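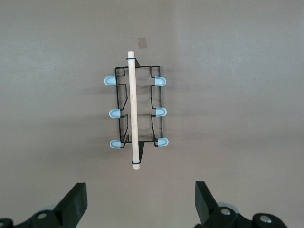

Flolow: wrist-view grasp planning for awkward, see-through things

README and data card, last revised 18th February

Hello, and thanks for stopping by. Flolow is the perception and grasp planning package we use at Ondivska for objects that are mostly holes: wire racks, whisks, coat hangers, cooling trays and the like. It takes colour pictures from a small camera on the wrist, works out which bits of an object are solid enough to close on, and hands a short list of grasp candidates to whatever motion planner you happen to favour. There's a data set that goes along with it, called Lostwood, and since most people who want one end up wanting the other, we've put the notes for both in the same file. It's a bit of a long read, so do put the kettle on.

What's in the package

The segmenter labels each pixel as object, shadow, background or gripper. We gave shadow a label of its own quite late in the piece, after a long stretch of watching the planner fall in love with the soft grey double that a thin black wire throws on a pale bench. If you only ever work with chunky objects you can switch it off with use_shadow_class: false and you'll get a little speed back.

The skeleton step thins the object mask down to lines and junctions, then measures how wide each line is along its length. A stick lying over a wire frame comes out as one long, fat line crossing several skinny ones, and the planner treats the two kinds quite differently.

The candidate step proposes finger placements along those lines, scores them, and keeps the best 50. Scores go down near junctions and near anything the fingers would foul on the way in. You can raise the limit, but please read the note on timing first.

The viewer draws all of this over the live picture. We're very fond of the viewer (it began as a debugging script and has grown a favourite-colours menu, for which we make no apology at all).

Getting it running

You'll need a calibrated wrist camera and a parallel or near-parallel gripper. Copy config/haverford.yaml to a new name and edit it for your own bench; Haverford is our main test cell, and its settings are a sensible place to start. The entries you'll almost certainly have to change are the camera matrix, the finger outline and the bench height. Then run flolow check, which opens the viewer with the fingers outlined. Open and close the gripper a few times and make sure the outline follows the real fingers all the way. If it drifts, fix that before going any further, as every score downstream leans on it.

After that, flolow plan gives you candidates for a single picture and flolow watch keeps going until you stop it.

The Lostwood data

Lostwood holds 3000 wrist-camera pictures, of which 400 have been labelled by hand, pixel by pixel. The remainder carry labels from the segmenter and should be treated as rough. We've kept 70 of the hand-labelled pictures aside for testing, and they live in their own folder, so please don't train on them, tempting as it may be.

Quite a few of the objects are assemblies: a wooden dowel held to a wire rack with rubber bands, for instance, or a rack with coloured rubber tips on the ends of its wires. We label the parts separately and then record which parts are joined in a small file beside the picture. Bands get their own label too. They're thin and dark, and against black wire they are a genuine nuisance to annotate, so expect some wobble along those edges.

Tape marks on the bench are labelled as background. An earlier release called some of them objects, and if you downloaded your copy before July you'll want to fetch the labels again.

Things it doesn't do well

Depth comes from the bench height alone, so anything that stands up tall will be placed wrongly. Translucent parts are hit and miss, and pale rubber on a pale bench loses its edge more often than we'd like. The planner has no notion of weight, either, and will happily suggest lifting a long stick by its very tip.

Timing grows faster than you might expect with the candidate limit, because each pair of candidates is compared for overlap. We have a neater version of that comparison on a branch called tidy-pairs. It works on our bench, but the tests are patchy, so use it with your eyes open.

Reporting a problem

Please include your config file, the original picture and the viewer's overlay with your report. Pictures saved straight from the viewer have the drawing baked in and we can't rerun them, so the original really does help. Suggestions for new objects are always welcome, the more awkward the better!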